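# How a Conveyor Belt Works

A conveyor belt is a wide loop of flat material that carries objects from one place to another. Its two ends are joined, so it has no beginning and no end. You see only the top half of the loop. The other half travels back underneath.

## The parts

**Rollers.** There is a roller at each end of the loop. A motor turns one of them, called the drive roller. The other roller turns because the belt pulls it around.

**Belt.** The surface must grip the drive roller without slipping. Many belts have a layer of woven cloth inside for strength and a smooth plastic coating on top. Green is a common color.

**Frame.** The frame holds everything straight. It is often made of aluminum, which is light and does not rust. Grooves along the side let workers bolt on legs, guards or sensors.
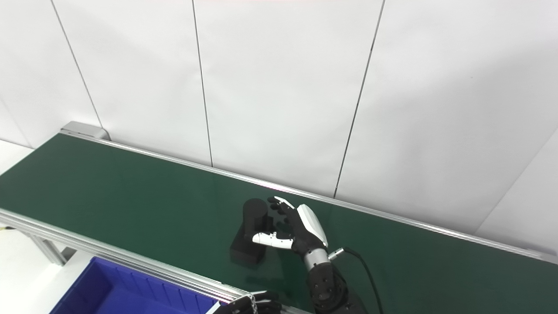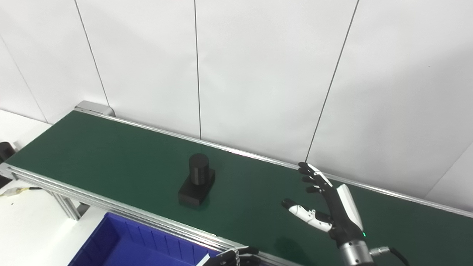
A green belt with aluminum along both sides, carrying one black object.

## Why things stay on

An object rides along because of friction, the force that resists sliding. When a belt starts gently, friction is enough to bring the object up to speed. When a belt starts with a jerk, a tall, narrow object may tip over. A wide base helps. So does keeping the heavy part low.

## Working out the speed

Belt speed is distance divided by time. The test belt at the Itex workshop in Tonddale moves an object 47 inches in 4 seconds. Divide 47 by 4 and you get 11.75 inches per second.

## Try it

You need two cardboard tubes, a strip of paper and some tape.

1. Tape the ends of the paper together to make a loop.
2. Put one tube inside each end of the loop.
3. Pull the tubes apart until the paper is tight.
4. Turn one tube slowly and watch the other.

If the paper slips, pull the tubes a little farther apart and turn again.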